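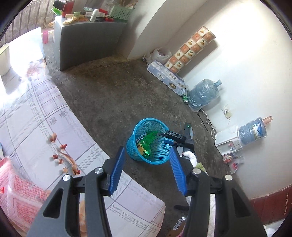
Peanuts on the sheet, snack bag in the basket.

Participants wanted: tidying a bedroom

Holstead wants people who eat in bed and clear up afterwards, or say they do. We have read plenty of advice on keeping a small bedroom clean and doubt most of it. Come for 3 visits in November, tidy a bed and floor your usual way, and let us watch. No tips given, no miracle boxes sold. Peanut skins are included, so please tell us about any nut allergy.

Write to Éabha Breathnach, Room 441, by Oct 22, 2019. Influencers need not apply.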